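## About Ernata

Ernata packs snack bags for people who have somewhere to be. Adelmo Guerra began it in a rented room above a shoe repair shop, convinced that offices would pay for a decent picnic. Offices wouldn't. Hikers, choirs and one very loyal bowling league would, and they've kept us in business ever since.

Adelmo has retired to the extent that he now telephones before coming in. His daughter-in-law's bookkeeping has been replaced by Debora Bortolotti's, to the relief of both women. Thomas Guerra handles the orders and Bheki Mthembu runs the packing table, where opinions about what goes in first are held very firmly.

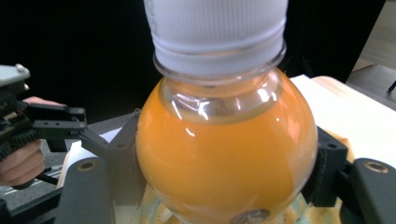
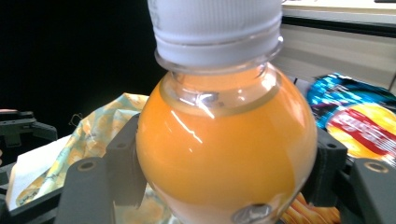
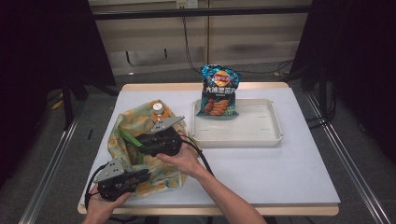
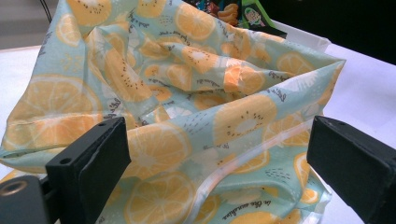
We have been arguing over the standard bag since January. Bheki wants everything boxed. Thomas wants cloth, which folds flat in a coat pocket once lunch is gone, and he has so far won. The citrus print with "in the sunshine" on it is his doing, and he has heard all the remarks about November. Drinks go in upright with the cap to the top, and a round-bodied bottle of something orange takes up more of a bag than you'd think. Chips travel last. Bheki once put them at the bottom of 64 bags for a choir tour and received a letter, signed by the altos.

The smallest order we take is one bag. The largest so far was 513, for a walking club that had told us 80. Delivery is free within town, and Remo Negri does the driving, so please leave the gate open and don't ask him about parking.

Orders by phone or at the counter, mornings only. If Adelmo picks up, ask for Debora.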